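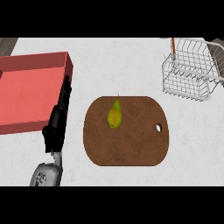 Comparing grippers before buying them: an interview with the head of evaluation at the Jerirard Institute

December 30, 2020

The evaluation group at the Jerirard Institute in Skarnville has spent the greater part of this year on a single question: which gripper should be fitted to the arms in its household handling programme. Two designs reached the final stage. The first, known in the group as the Hutchins, is a slender two-finger gripper with a narrow reach. The second, the Aletti, is a broader model with compliant pads. Both were tried in simulation from the spring onwards, and a smaller set of physical trials followed in September.

The head of the group spoke to the Institute's newsletter about how the comparison was carried out and what it has, and has not, settled.

Asked why so much of the work was done in simulation, the head of evaluation pointed first to the cost of repetition. "We ran 2,000 attempts with each gripper on the kitchen tasks alone. On the physical bench we managed 300 in total, and that took two members of staff the whole of September. The two sets of results answer different questions and we have been careful to report them separately."

The kitchen tasks take place on a pale worktop with everyday items on it. A typical arrangement has a pear on a cutting board, a red tray to one side and a wire basket to the other, with the arm coming in between the tray and the board. The group chose these items after some discussion with the partners who will eventually use the arms. "We were asked for fruit, more than once," the head of evaluation said. "It is a fair request. A pear is narrow at one end and wide at the other, it does not lie the way a block lies, and a person would be annoyed to find it bruised. It is a better test than anything we would have drawn up ourselves."

The cutting board was a later addition. In the first version of the task the fruit rested directly on the worktop, and both grippers did well enough that the results were of little use. Raising the pear slightly, on a surface with rounded edges, changed the approach height and made the planning software choose between coming in over the board and coming in from the side. "The Hutchins almost always went over the top. The Aletti wanted room at the sides and would sometimes push the board before it had hold of anything. We had not asked either of them to move the board, so under our rules that was a failed attempt."

Those rules occupy several pages of the group's report. An attempt is counted as successful only if the item is lifted clear, carried to the place requested and released there, with every other item left where it was. The head of evaluation accepted that this is strict. "There was a view in the group that a small nudge should be forgiven. I have some sympathy with it. In a real kitchen one moves the board without thinking. But once a nudge is allowed, someone has to decide how large a nudge, and we would have spent the summer on that instead."

The wire basket proved to be the hardest item for both designs. Placing fruit into it calls for the fingers to pass over the rim, and the open grid gave the depth camera difficulty from the beginning. The simulated camera was first set up with no noise at all, and in that condition it could read every wire. When noise measured from the bench camera was added, the lower part of the basket was often read as open worktop.

"We had been rather pleased with our basket results until then," the head of evaluation said. "With the noise included, success fell for both grippers, and it fell further for the Aletti, whose wider body needs more clearance. I would encourage any group doing this work to put the camera noise in at the start. We did it in the fourth month and had to run everything again."

The camera position was also reviewed. The group compared 3 mountings: one directly overhead, one at an angle from the front of the worktop, and one on the wrist of the arm. The overhead mounting gave the steadiest estimate of where the fruit was, though the gripper hid the target during the last part of the approach. The wrist mounting did the opposite. The final report recommends the overhead and wrist mountings together where the budget allows, and the overhead mounting alone where it does not.

On the choice of controller, the conversation became more cautious. The arms were run throughout with position control, and force control was tried only in the last weeks. "I do not want to say much about force control on the strength of what we have. Contact is the part of the simulation I trust least. The pear in the simulator has a friction value which we chose, and a stiffness which we chose, and no stem that can snap. If a soft grasp succeeds there, I take it as a reason to try it on the bench and nothing more."

The bench trials bore this out to some extent. The ordering of the two grippers was the same as in simulation for the tray tasks, in which items are moved into or out of a shallow tray with raised walls. For the fruit tasks the ordering was reversed. The Aletti, behind in simulation, held real pears more securely and marked them less. The Hutchins reached them more reliably and then lost a number of them during the carry, most often when the fruit had been taken near its narrow end.

The group has looked into the reversal and has a partial account of it. Simulated pears were all copies of the same model, at one size and one ripeness, whereas the bench fruit came from a shop in Skarnville and varied a good deal. A set of 16 scanned pears is now being prepared so that size and shape can be varied in the next round. Ripeness will be harder. "We can make the surface softer in the model. Whether it is soft in the way that a ripe pear is soft, I could not tell you today."

The interview turned to the question of which gripper the Institute would buy. The head of evaluation declined to name one for the whole programme. The group's advice is that the Hutchins be fitted where the work is mostly in confined spaces, such as reaching past the wall of a tray or between items standing close together, and that the Aletti be fitted where the items are soft and the worktop is reasonably clear. The purchasing office had hoped for a single answer, as spare parts and training are simpler with one model in use. Discussions on this point will continue in the new year.

There was also a request for tool changing, so that one arm might carry both. "It has been raised, and I understand the attraction. The changer adds weight and length at the wrist, and every reach figure in our report would have to be measured afresh. If the programme wishes to fund that, we shall do it."

Asked what the group would do differently, the head of evaluation returned to the order of the work. The bench trials were left until September largely for reasons of access to the building, and by then most of the simulation was complete. In the next round a small number of physical attempts will be made in the first fortnight, with the same items and the same rules, and repeated at intervals - even if only a few each time. "We would have learned of the friction problem in April. It was there to be found."

The full report, including the scoring rules, the camera settings and the results for each task, is held by the Institute's library in Skarnville and may be requested by partner organisations. The simulated worktop and its items will be released to partners once the scanned pears have been added. Enquiries should be sent to the evaluation group through the Institute's main office.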